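로봇동아리 게시판 > 프로젝트 질문/답변

제목: 음료 만드는 로봇 과제, 시럽 붓는 단계에서 막혔습니다

작성자: utura_horatiu

안녕하세요. 저는 Horațiu Sandu라고 합니다. 루마니아에서 왔고 한국어를 공부한 지 아직 길지 않습니다. 이상한 문장이 있으면 양해해 주십시오.

우리 팀 이름은 Utura이고 팀원은 Rodica와 저, 두 명입니다. Caltomcombe 학생 대회의 '주방 보조' 부문에 나가려고 합니다. 과제는 로봇 팔이 층이 있는 음료 한 잔을 만드는 것입니다. 오렌지색 음료와 얼음이 들어 있는 잔에 빨간 시럽을 부어서 아래는 빨갛고 위는 주황색이 되게 해야 합니다.

우리는 사람이 팔을 원격으로 조종해서 시범을 녹화하고, 그 시범으로 정책을 학습시킵니다. 지금까지 시범을 197개 모았습니다. 병을 잡는 것과 잔 위로 옮기는 것은 잘 됩니다. 문제는 기울이는 단계입니다. 너무 빨리 기울여서 시럽이 한꺼번에 나오고, 음료 전체가 한 가지 색으로 섞입니다. 천천히 기울이게 하면 시럽이 병 입구를 타고 밖으로 흐릅니다.

시범을 더 모아야 합니까, 아니면 다른 것을 바꿔야 합니까? 경험이 있는 분의 의견을 듣고 싶습니다.

답글 1
작성자: babak_y

Babak Yazdani입니다. 작년에 같은 부문에 나갔습니다. 저도 외국인이라서 서로 천천히 쓰면 되겠습니다.

시범을 더 모으는 것에 찬성합니다. 우리 팀은 마지막에 1039개까지 모았고, 그 숫자에 가까워졌을 때 붓는 동작이 안정되었습니다. 197개는 잡고 옮기는 데에는 충분할 수 있지만 액체에는 적습니다. 액체는 남은 양에 따라 필요한 각도가 계속 달라지기 때문입니다.

답글 2
작성자: ghita_lumi

저는 조금 다르게 생각합니다. 1039개를 모을 시간이 있는 팀이라면 좋겠지만, 두 명이 하는 팀에게 그것을 권하는 것은 무리입니다. 그리고 시범이 일정하지 않으면 많이 모아도 도움이 되지 않습니다.

먼저 질문이 있습니다.
시범을 녹화할 때 두 사람이 번갈아 조종합니까?
병에 들어 있는 시럽의 양은 매번 같습니까?
그리퍼의 카메라만 씁니까, 아니면 외부 카메라도 있습니까?

답글 3
작성자: utura_horatiu

답변 감사합니다. 네, 번갈아 조종합니다. Rodica는 아주 천천히 기울이고 저는 급한 편입니다. 시럽의 양은 맞추지 않았습니다. 병이 비면 새로 채웁니다. 외부 카메라도 있지만 학습에는 그리퍼 카메라만 사용했습니다.

답글 4
작성자: ghita_lumi

그러면 원인은 거기에 있을 가능성이 높습니다. 같은 장면에서 두 가지 속도를 배웠으니 정책이 중간에서 헤맵니다. 붓는 단계만 Rodica 님이 전부 다시 녹화해 보십시오.

답글 5
작성자: babak_y

속도 이야기는 맞습니다. 그래도 한 사람의 시범만 쓰면 잔의 위치가 조금만 바뀌어도 실패합니다. 우리도 처음에 그렇게 했다가 연습에서는 전부 성공하고 본선에서 잔을 못 맞췄습니다. 심사위원이 잔을 직접 놓기 때문에 위치가 연습 때와 다릅니다. 사람을 줄이려면 위치라도 다양하게 하십시오.

답글 6
작성자: bianca_b

두 분 말씀이 서로 반대되는 것은 아닌 것 같습니다. 속도는 하나로 맞추고 잔과 컵의 위치만 바꾸면 됩니다.

한 가지 더 있습니다. 병을 잔 가운데 위로 가져가지 말고, 시럽이 잔 안쪽 벽 가까이에 떨어지게 해 보세요. 바텐더도 그렇게 하는 경우가 많습니다. 가늘게만 나오면 시럽이 무거워서 스스로 가라앉습니다. 저는 Prudoler 팀에서 이 방법을 썼습니다.

답글 7
작성자: utura_rodica

안녕하세요, Rodica Sandu입니다. Horațiu의 누나입니다. 조언대로 붓는 단계를 제가 다시 녹화하고 있습니다. 시럽 양은 계량해서 채우고, 시범마다 잔을 조금씩 옮깁니다. 그리퍼 카메라의 화면을 한 장 올립니다. 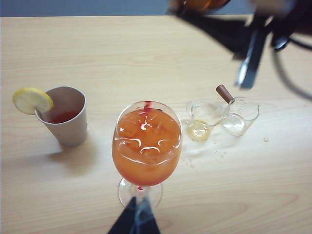 답글 8
작성자: ghita_lumi

줄기가 가늘어서 좋습니다. 잔의 다리 바로 위에 빨간 것이 모였고 위쪽은 아직 주황색이니, 원하시는 층에 가깝습니다. 이 속도를 기준으로 하시면 되겠습니다.

다만 잔이 거의 가득 차 있습니다. 시작할 때 음료를 조금 줄이는 것을 권합니다. 정책이 실행될 때는 사람보다 떨림이 많습니다.

답글 9
작성자: babak_y

저는 오히려 오른쪽의 계량 용기 두 개가 신경 쓰입니다. 비커에 꽂힌 나무 막대가 위로 나와 있는데 그리퍼가 그 근처까지 내려옵니다. 잔의 위치를 바꾸다 보면 언젠가 걸립니다. 붓는 단계에서 쓰지 않는 물건은 멀리 두십시오. 그리고 테이블에 떨어진 방울은 시범 사이에 닦는 것이 좋습니다. 반사되는 점이 화면마다 다르면 학습에 방해가 됩니다.

답글 10
작성자: bianca_b

방울까지 닦는 것은 저는 반대입니다. 대회장 테이블도 깨끗하지 않습니다. 조금 지저분한 데이터가 오히려 도움이 되었습니다. 막대 이야기는 동의합니다.

답글 11
작성자: utura_rodica

모두 감사합니다. 음료의 양은 줄이겠습니다. 용기 두 개는 규정에 "재료는 모두 테이블 위에 둔다"라고 되어 있어서 치울 수는 없고, 더 오른쪽으로 옮기겠습니다. 레몬 조각을 꽂은 종이컵은 왼쪽에 그대로 두겠습니다. 그쪽으로는 팔이 지나가지 않습니다.

방울은 절반은 닦고 절반은 그냥 두고 녹화하겠습니다. 비교해 보고 결과를 쓰겠습니다.

답글 12
작성자: utura_horatiu

저는 이제 조종을 못 하고 얼음만 채우는 사람이 되었습니다.

Babak 님께 질문이 하나 더 있습니다. 본선에서 얼음은 주최 측이 줍니까? 크기가 다르면 시럽이 내려가는 길도 달라질 것 같아서 걱정입니다.

답글 13
작성자: babak_y

작년에는 주최 측이 주었고 크기가 제각각이었습니다. 큰 것과 작은 것을 섞어서 연습하십시오. 올해 규정은 3월에 다시 나온다고 들었으니 그때 확인해 보시기 바랍니다.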